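Automation in a Returns Warehouse: What Changes for the Staff

Project report, module Work and Organisation
Gianni Monti
2024-03-15

1. Background

Mendance runs a warehouse that takes back goods customers no longer want. Most of it is household items and toys sold through online shops. The returns arrive mixed together in cartons, and somebody has to take each item out, identify it and put it in the right place. This step is called singling. Until last year it was done entirely by hand at a row of benches.

The company is now trying out robot arms for part of this work. I spent my placement there and wrote this report on what the change means for the people at the benches. I did not try to judge the technology itself, as I am not an engineer. The warehouse software comes from Citasell and was already in use before the trial.

2. Method

I interviewed staff on both shifts, sat in on the handover meetings and worked at a bench myself for the first part of the placement. I was also given the shift logs for November. Names of staff have been left out at their request. The shift lead read a draft and corrected two points about the rota.

3. How the work was done before

Each person at a bench emptied cartons, checked the item against the screen and placed it in a crate. The target was 429 items per person per shift. Staff told me this could be reached on most days but not when the cartons were full of small things. Several had pain in the wrist or shoulder. Talking was possible while working, and people said this was the best part of the job.

New starters learned by standing next to someone experienced. I was taught this way too. After two shifts I could recognise the common items without reading the label, but I was still slow with anything in clear packaging.

4. How the work is done now

In the trial area the items go into a metal bin and the arm picks them out one at a time. The mix is much the same as at the benches. Toys, plastic containers and cups can all be in the bin together, and they lie in whatever position they fell in. Staff said that hard items of a regular shape cause the least trouble, and that items lying on their side or pressed into a corner are the ones they keep an eye on. 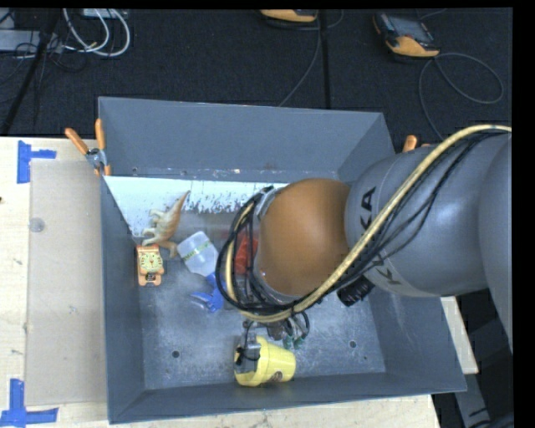

The job of the person in the trial area has the title of cell attendant. The attendant fills the bin, watches the picks, clears items the arm has given up on and writes down the reason. One attendant looks after more than one bin. The log for November shows 1678 stops that needed a person. The most common reason entered was "item not found", followed by "dropped". I could not check how carefully the reasons were chosen, and two attendants admitted that they pick the first one on the list when they are busy.

5. What the staff said

Opinions were divided. Those with wrist or shoulder pain were in favour, and one woman said she had stopped taking painkillers before her shift. Others found the new job more tiring in a different way. They have to pay attention the whole time while having little to do with their hands. "At the bench I knew when I'd done a good day," one attendant said. "Now I only know when it stopped."

The attendants also stand further apart than the bench workers, so there is less talk. Management had not thought about this before the trial. A shared break was added after it came up in a handover meeting.

Pay was the other main subject. Attendants get the same hourly rate as bench staff but no longer receive the bonus for passing the target, as there is no personal target in the trial area. Four people turned down the move for this reason. The company says a new scheme is being worked out.

6. Training

Attendants get one day of training from the company and then work with a colleague for a week. Everyone I asked thought the second part was more useful. The printed guide covers starting, stopping and the safety rules, but says little about which items to keep out of the bin. The attendants have made their own list, which is taped inside a cupboard door. I suggest it be typed up and added to the guide.

7. Limits of this report

The placement was short and the trial is still going on. The people I spoke to had all volunteered for the interviews, so those with strong views may be over-represented. I had no access to costs, and the only logs I saw were from a single month. No jobs had been cut when I left, but three temporary contracts were due to end and I was not told whether they would be renewed.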